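Aisling Ó Súilleabháin to lead Flumlow's North American business
May 9, 2019

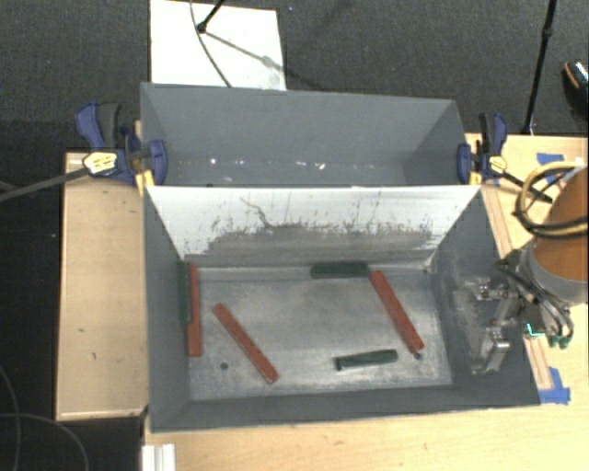 Trail running brand Flumlow has picked Aisling Ó Súilleabháin as its new general manager for North America, and we could not be happier to pass this one along. She takes over in June from Farhad Shirazi, who is moving to the company's head office in Horniritz to run footwear worldwide.

Readers who have been with us for a while will remember Ó Súilleabháin from her years at Brennan, the outdoor apparel maker, where she started out in customer service and worked her way up to head of specialty retail. When she took that job, Brennan's jackets and tights were sold in 135 independent running stores. She visited nearly all of them, often with a box of samples in the back seat, and store owners still talk about how fast she returned a phone call. If you have ever waited three weeks for a brand to answer a question about a late shipment, you know how much that means!

Her first big task at Flumlow will be the fall line, which includes two new trail shoes and the brand's first vest made for long mountain races. She will also look after the Drekosstead 50K, which Flumlow has sponsored from the start. The race drew 3,368 entries last year and 3,673 this year — a lovely jump for an event that began with a handful of friends and a borrowed finish clock.

"I ran Drekosstead long before I had any reason to," Ó Súilleabháin told us by phone. "I walked most of the last climb and I loved it. I want people in the stores to feel that same way about the shoes."

Shirazi leaves the region in good shape. He brought back the wide-fit models that so many of you wrote to us about, and he pushed hard for the repair program, which now covers packs and poles as well as shoes. He will stay on through the handover and plans to be at the summer sales meeting to introduce his successor to the field reps. After that it's off to Horniritz, where he says he is looking forward to real hills right outside the office door.

The North American team will stay where it is, and no other changes have been announced. Store accounts keep their current reps, and orders already placed for fall are not affected. Ó Súilleabháin hopes to get out to as many group runs as she can over the summer, so if she turns up at yours, say hello — and save her a spot near the back, she says, at least for the first few weeks.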